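What I learned rewriting our leave policy

I took over the staff handbook at Kaufmann in August. It had been passed around for years and it showed. The section on time off was the worst part, so I started there. These are my notes, mostly for other people who end up with this job in a small company.
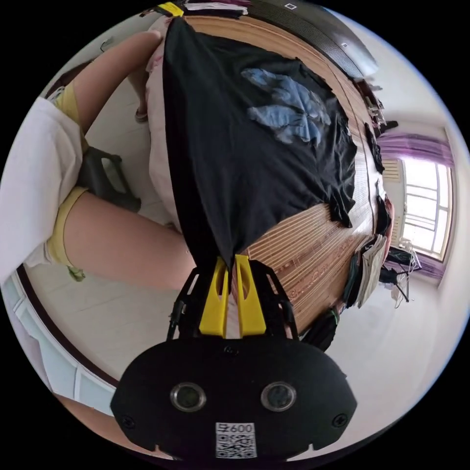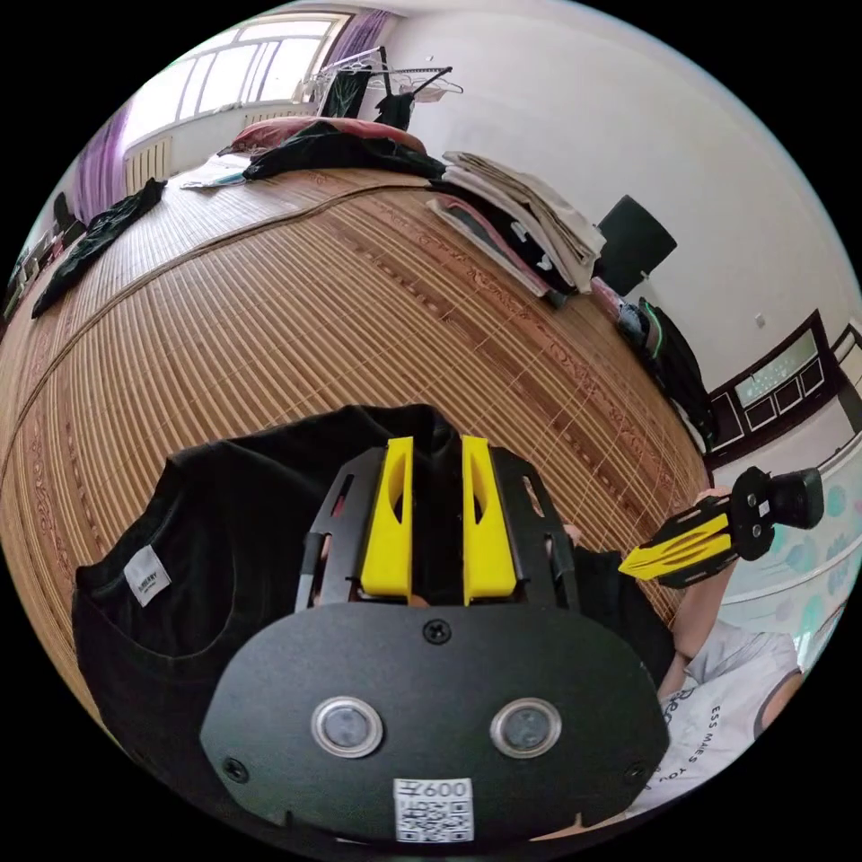
Photos: Lorenz Danzer

The old leave section was 10 pages long. Four of those pages covered situations we have never had, like transfers between overseas branches. We have two offices, one in Grerkstead and one in Pronddale, and you can drive between them before lunch. Somebody had clearly bought a template years ago and filled in the company name. In one place they missed it, and the text still said "the Employer (insert)."

I cut those pages first. Then I read the rest out loud to see what I could follow. There was a sentence on carrying over unused days that ran to seven lines. I read it three times and got two different answers. I asked two managers how they applied it. One let people carry over five days, the other let them carry over everything and sort it out later. Both thought they were following the handbook.

The new version says: "You can carry over up to five unused vacation days. Use them by the end of March." That's the whole rule.

Sick leave took longer. The old text asked for a doctor's note from the first day, and in practice no manager had asked for one in years. A rule that is only used when a manager is annoyed with someone is a problem. We settled on a note from the fourth day. I would have gone for the fifth, but payroll wanted three and we met in the middle.

I also added a short part on who to tell and when. Call or text your manager before your shift starts, or by 9 a.m. if you work in the office. If you can't reach your manager, leave a message at the front desk. The old handbook had a form for this — a paper one, to be handed in before the absence.

We moved the requests themselves into Alluvmont, the scheduling system we already had for shifts. It works fine for full days. Half days are clumsy and you have to enter them as hours, so I wrote that into the policy with the steps. I expect to take it out again at some point.

Before it went live I sent the draft to all staff and gave them two weeks to comment. I got 19 replies. Most were about bereavement leave, which I had barely touched. The old list covered parents, spouses and children and stopped there. People asked about grandparents, in-laws and partners they weren't married to. We added all of those. One person asked about pets and we said no, but take a vacation day and we'll approve it on short notice.

A lawyer went over the final text and changed very little, mainly the wording on jury duty. Do pay for this step. State rules differ and I got one of them wrong.

The leave section is now 2 pages. Next up is the expenses section, where the limit for a hotel night is set at 200 in one paragraph and left to the manager in the next one.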